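Lesuton Residents Board > Building Services > Shared Study Room: Proposed Change to Booking Rules

kuo_admin
Posted 2024-10-14
The management office invites comment on a proposed change to the booking rules for the shared study room. At present a resident may reserve a table for up to 4 hours. Under the proposal, the limit would be reduced to two hours between 4 p.m. and closing. Morning bookings would not be affected. The office received 67 written requests for a shorter limit during the spring survey, which closed in May.

premik7
I support the proposal. My household has tried to book an evening table on several occasions and found every slot taken by the same few accounts. A two-hour limit is fair, provided that it is enforced at the desk.

Vanitz_East
I must disagree. Residents preparing for licensing exams need long, unbroken periods of study, and most of them work during the day. The proposal places the whole burden on that group. I would ask the office to consider a limit on bookings per week instead - three evenings, for example - and to leave the length of each booking alone.

kuo_admin
Thank you both. A weekly limit was reviewed last year. The booking system supplied by Premik does not track use by household, only by account, and members of one household may hold separate accounts. The office has asked the supplier for a price to change this.

The room reopened after refinishing work with the same tables as before. Please continue to use a desk pad for writing.
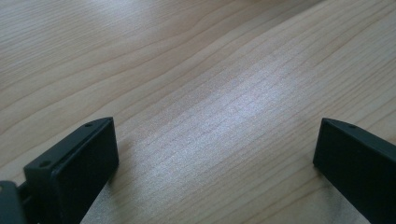 Vanitz_East replied that a weekly limit by account would still be better than the current rule, even if a few households found a way around it. The post also asked that the comment period be kept open until the supplier's price is known.

thirdfloor_north
I would add a point on missed bookings. A table reserved and left unclaimed should be released after 15 minutes. The present rule allows half an hour, and in the evening that is a large part of the time available.

premik7
Agreed on missed bookings. I do not agree that we should wait for the supplier. The last change to the system took 9 weeks.

kuo_admin
The comment period will remain open for 7 more days. The release time for unclaimed tables has been added to the proposal as a separate item, so that residents may support one change without the other. Comments may be posted here or left in writing at the front desk.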